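Dellstead Community Hall
Hall inspection checklist, with comments
Sat 5 June
Checked by: Alfie Blackburn and Beryl Cropper
Copy to: Suha Majali, bookings

Marks used: OK, Watch, Fix. Anything marked Fix needs a name against it before the sheet is filed.

Entrance and hallway

1. Front door opens fully and closes by itself. OK. The closer was adjusted in May and no longer slams.

2. Door mat flat, edges not curling. Fix. The left corner has lifted again. Tape is not a lasting answer, so please price a recessed mat. Suha.

3. Hallway clear to full width. Watch. Two pushchairs and a sack truck were against the wall when we arrived. We moved them to the side room. Hirers should be told at booking that the hallway is part of the escape route.

4. Notice showing maximum numbers (140 in the main hall) in place and readable. OK.

Fire safety

5. Extinguishers on their brackets, pins in, gauges in the green. OK except the one by the kitchen hatch, which had its tag missing. The gauge reads correctly. Grirkell will bring a new tag on their next visit.

6. Call point tested. OK. We used number 3, beside the stage steps. Next check should use number 4. The sounder in the back corridor is quieter than the others but can be heard with the doors shut.

7. Emergency lights come on when the test key is turned. Fix. All but one stayed lit for the full test. The fitting over the rear exit faded after 11 minutes and needs a new battery. Alfie.

8. Curtains and soft furnishings carry a fire label. Watch. The stage curtains do, the side room ones do not. Defne Gündoğdu thinks the paperwork came with them and is looking through the old folders. If it can't be found we will treat them as unlabelled and replace them.

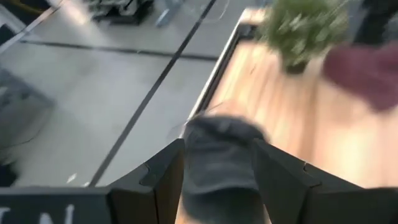 The same goes for the two armchairs given to us over the winter. One has its label stitched under the seat. The other has nothing, and it should not go back into use until this is settled.

Electrical

9. Portable appliances in date. OK. There are 49 items on the register. The old tea urn was taken off it and scrapped.

10. Extension leads fully unwound when in use and not joined end to end. Watch. We found one lead plugged into another behind the piano. Separated, and a note left for the Thursday group.

11. Socket covers sound, no scorching or cracks. OK. The double socket under the window is loose in the wall but not damaged. The screws were tightened while we were there.

Kitchen

12. Fridge at 5 degrees or below. OK.

13. First aid box complete. Fix. Plasters low, no burn dressings left. Beryl will restock and put the receipt through petty cash.

14. Floor dry, no lifting vinyl. OK. The seam near the sink has been re-glued and is holding — keep the trolley off it for now.

Side room and storage

15. Shelving fixed to the wall. OK. Both brackets on the tall unit were checked by hand.

16. Heavy items stored low. Watch. The folding tables are fine, but boxes of crockery have crept back up to the top shelf. Hala Abu Hammour has agreed to move them down and label the shelves.

17. Play items clean, seams sound, no loose eyes or buttons. OK. Anything with a split seam goes in the bin and not back in the box, however well liked it is. Washable ones go home with the toddler group at the end of each half term.

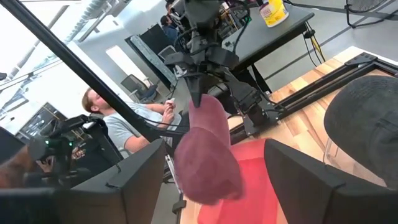 Outside

18. Path and ramp free of moss. Fix. The ramp is green along the shaded side. We have an old quote of 400 pounds from Chamoun for the whole path, which seems a lot, and Alfie will try a stiff brush first.

19. Handrail firm. OK.

20. Outside light working on its timer. OK, though the clock was an hour out and has been reset.

Carried over from last time: loose stair nosing on the stage steps, now done. Cracked pane in the gents, still waiting for glass.

Signed: A. Blackburn, B. Cropper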